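Sim run differs from grader, Nison student cup

Marietjie Swanepoel
Our club entry tilts its head camera when the left arm holds a long tool, and the class grader marks the run invalid. Physics step is 2 ms, episode limit 600 steps.
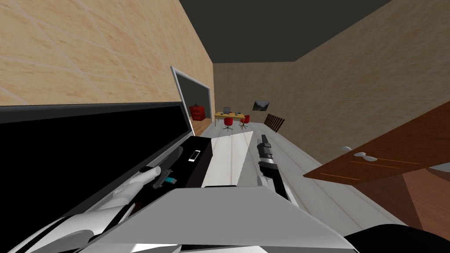
Lungile Cele
Check the base pitch in the log before you touch the camera. In November we lost 157 episodes to a bad base joint limit.

Marietjie Swanepoel
Pitch is logged. The wrist view renders at 256 by 256, and the gripper is open with the teal block between the fingers. 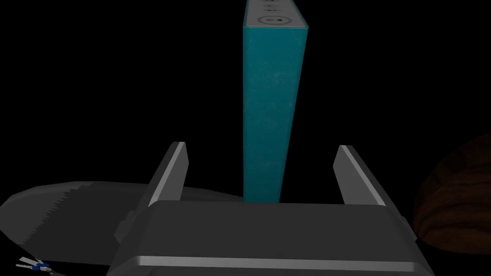
More answers

Trorlow
Same here. Reinstall Brenus, worked for me.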